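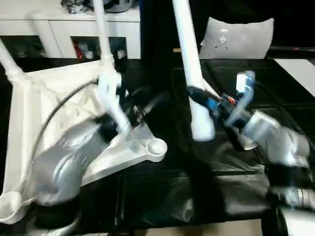 Kandach Robot Club: your questions

Who can join?
Anyone in grades 9 to 12 at Craddock. I'm Noemí, I run sign-ups, and I promise I don't bite!

Do I need to know how to code?
Nope. I'd never written a line when I started, and Alun (our coach) is super patient.

What are you working on this spring?
Chair legs! We're getting two arms to handle them together, and it's way harder than I thought.

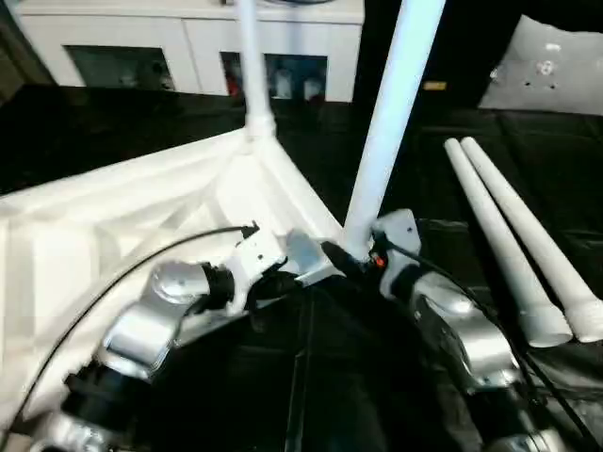 Both arms at the white frame, with two poles lying off to the right

What does it cost?
It's $30 for the semester, snacks included. Sign up by 31/03/2021.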